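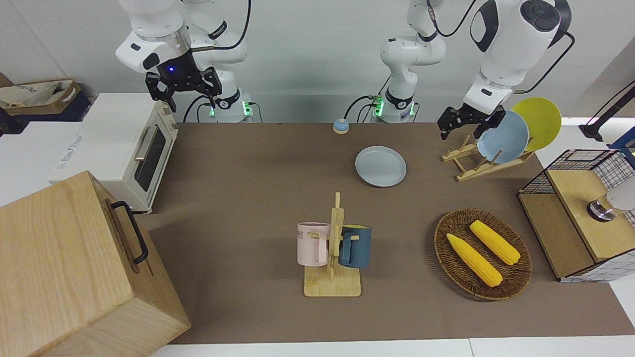
## Re: [kirninik-kitchens] The open counter: two months in

I've read the message from Cladville a couple of times now, and I'd like to answer it properly before the whole list goes out and buys a mug tree. I'm quoting it nearly in full as it seems to have missed the digest for some of you.

> On May 2, 2024, a member in Cladville wrote:
>
> Since March I have kept everything I use every day out on the counter and nothing else. Mugs on a tree, plates upright in a wooden rack, vegetables in a basket, one small cabinet for the odds and ends. I got rid of the wall cupboard, which went in with the rest of the kitchen in 1985 and which I never liked.
>
> I can't tell you what a difference it's made. You see what you own. You wash a mug because you need it and it goes straight back on its peg. Nothing hides at the back. I honestly think most of us could do without cupboards if we tried, and the whole lot (tree, rack, basket, cabinet) came to less than £200 from Chantharasri, who still deliver to our side if you ring them.
>
> The Kirninik counter is set out along the same lines, and I think it proves the point. Has anyone else done it? And has anyone tried the Duralby tree, the one with the heavier base? I'm told it's the better of the two.

First, I'm pleased it's working. I don't doubt the counter looks nicer than a 1985 wall cupboard, most things would. But "I like it" has turned into "most of us could do without cupboards" in the space of a paragraph, and I don't think the Kirninik counter proves anything of the kind. I like that counter. I've made plenty of tea on it. It has two mugs on the tree and two plates in the rack. Of course it's tidy! I could keep two mugs tidy on a windowsill.

What I'd want to know is what happens with a household of five and a visitor. My own cupboard holds the everyday mugs, the ones that came with an Easter egg, the big soup ones, and a chipped one that I'm not allowed to throw out. A tree takes a handful. So either the rest go in a box somewhere, and then you have got a cupboard, it's just called a box, or they go to the charity shop, and then it was the charity shop that tidied your kitchen and the tree had very little to do with it.

### Mug trees

I had one for years. Three complaints:

- It takes up more counter than you think. The base is small but the mugs stick out past it on all sides, and you can't push it tight against a wall without losing the pegs at the back.
- If you only fill one side it leans, or at least mine did. You learn to take mugs off in turns, left then right, and then someone else in the house doesn't.
- Dust. People say the mugs hang with the mouths down so they stay clean. The insides do, more or less. The handles and the bases don't, and if your counter is near the cooker you get a sticky film on the outside that wants hot water and a proper scrub.

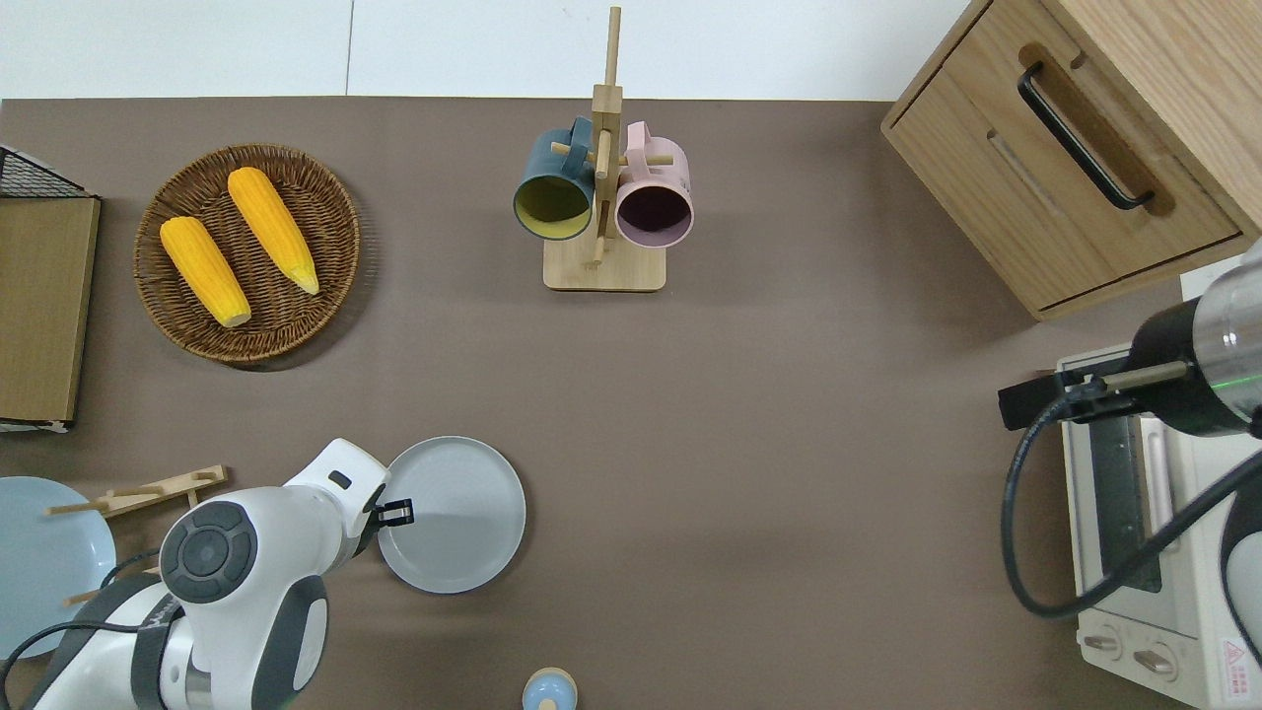 *The Kirninik counter: mug tree at the back with a blue mug and a pink one, corn in the basket.*

In fairness, that one is about as well used as a tree can be. One mug each side, balanced, and both with their mouths down. If I had to have a tree I'd have it like that and I'd never let a third mug near it. But then I'm giving up a square of worktop to hold two mugs, and two mugs standing on the worktop would take up less of it.

As for the Duralby, I've handled one in the shop. The base is heavier, yes. The pegs are also thicker, and I couldn't get the handle of an ordinary small cup over them without twisting it. If you have big mugs with big handles you'll be all right. Take one of your own mugs with you and try it on the peg before you pay. I'd do that with any of them.

### Plates on their edge

Here I'm nearly won over, which is annoying. A wooden rack with slots is a good thing for drying, and if you own a small number of plates there's no great reason to move them out of it once they're dry. You can pull out the back one without lifting the front one, and that's more than I can say for a stack.

What I don't believe is that it's kinder to the plates. I've chipped more rims dropping them into slots than I ever did stacking them with a bit of kitchen paper between. And wooden racks go black underneath. Everyone I know who has one has turned it over after a year and had a nasty surprise. If you keep it out all the time, stand it on something you can rinse, and let it dry out on its side now and then. Don't put it straight on a mat and forget it.

I'd also say that plates don't stay in the rack. They never have, in any kitchen I've shared. One is always lying flat on the counter waiting for someone to decide whether it's clean or not.

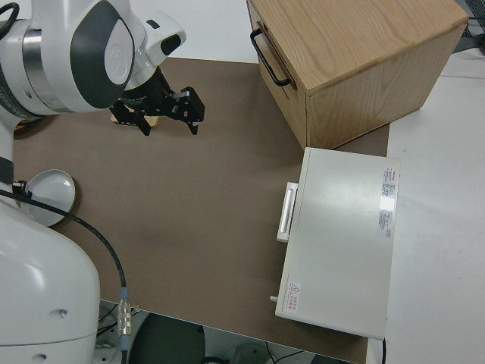
Small cabinets are the part of the Cladville plan I find hardest to swallow. The idea is that you lose the wall cupboard, gain all that air and light, and then stand a little chest of drawers on the worktop for the things that looked messy. You have moved the cupboard down to where you used to chop onions. I'll grant that a drawer at counter height is easier on the shoulders than a high shelf, and the bar handle on the one at Kirninik is the right sort, the kind you can hook with a couple of fingers when your hands are covered in flour. Little round knobs are hopeless for that. But a drawer on the worktop also needs clear space in front of it to open, so you can't put anything down there, so the cabinet costs you its own width and then the same again. Measure with the drawer pulled out. I didn't, and mine hit the kettle.

And what goes in it? Be strict with yourselves before you buy. Mine filled up in a week with string, batteries, a pastry wheel, and takeaway menus for places that had shut. I was no better organised than before, I'd just got a nicer looking drawer of rubbish.

### The basket

I do have strong feelings about the corn.

Wicker is lovely for onions, garlic, squash, anything that wants air round it and doesn't mind a warm room. Sweetcorn isn't one of those things. It starts losing its sweetness from the moment it's picked, quicker in the warm, and once the husks are off it dries out as well. If it's in a basket on the counter because you're cooking it within the hour, fine, and very pretty too. If it's there because the basket looked bare without it, put it in the fridge with the husks on and stick some lemons in the basket. The original message says "vegetables in a basket" as if they were all the same vegetable. They aren't. Potatoes want the dark, for one, and an open counter is the last place for them.

Crumbs and bits of onion skin get down into the weave too. You can't wash it like a bowl. A soft dry brush does it, or a hoover with the small nozzle, and a square of cloth in the bottom that you can shake out saves you most of the bother. 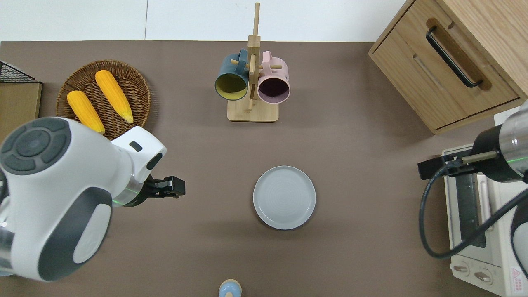

The other thing with baskets is the size. People buy them too big. A wide shallow one uses as much worktop as a chopping board and holds a few things in a single layer, and if you start piling things up in it you stop seeing what's at the bottom, which I thought was the very thing we were getting away from. I'd go for something just large enough for what you eat in a couple of days.

### Would I do it?

Parts of it. I've been going over my own kitchen since the message came round and this is where I have got to, for anyone who wants to argue:

1. Plate rack stays out, with everyday plates in it. The good ones go in the cupboard.
2. Mugs on a shelf or on hooks underneath it. Hooks cost next to nothing and take up no counter at all. I don't know why they never came up.
3. A small basket for onions and garlic. No corn.
4. No cabinet on the worktop unless there's really nowhere else for cutlery.
5. Keep the wall cupboard. Paint it if you can't stand the look of it.

On the money, £200 is a fair bit for a tree, a rack, a basket and a box with a drawer in it. I know it's small beer next to a new kitchen. I had a quote of £3000 for cupboards alone last time I asked, and I laughed and bought a tin of paint. But nobody had to choose between those two. You could have emptied the old cupboard onto the table, got rid of half, and put the rest back for nothing, and I suspect that would have given you most of the pleasure. It's the getting rid that does it. I'd bet that if the Cladville counter were put back tomorrow with the same few things behind a door, it would feel every bit as good, apart from the dusting, and there'd be less of that.

So two questions back to the original poster, and I do mean them kindly:

How many mugs and plates did you own before March, and how many now? And where did the others go?

If they're in the loft I shall be insufferable.

Also, Chantharasri told me they wouldn't deliver past the bridge any more. If that has changed I'd like the number you rang, as I do need a new plate rack. Mine's gone black underneath.

--
kirninik-kitchens mailing list
Please trim your quotes when replying. (I know, I know, I didn't.)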